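Kapitel 4
Eingang und Schwelle

Der Eingang gehört zu den Bereichen einer Wohnung, die am häufigsten gereinigt werden und am schnellsten wieder verschmutzen. Sand und Laub gelangen mit den Schuhen ins Haus, im Februar kommt Streusalz hinzu. Auf Fliesen ist der Schmutz leicht zu entfernen — in den Fugen hält er sich länger.

Vor dem Kehren wird der Boden freigeräumt. Körbe, Eimer und Taschen, die an der Tür abgestellt wurden, kommen an ihren Platz zurück. Erst danach wird von innen nach außen gearbeitet, die Schwelle zuletzt. 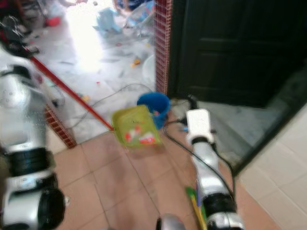
Abb. 4.1 Gefliester Eingang mit gelbgrünem Kunststoffkorb und blauem Eimer

In diesem Kapitel lernen Sie,
wie ein Eingangsbereich geräumt und gereinigt wird,
welche Mittel sich für Fliesen und Fugen eignen,
wie Türen aus Holz und Glas gepflegt werden.

Die Arbeitsblätter zu Abschnitt 4.1 finden Sie auf Seite 19.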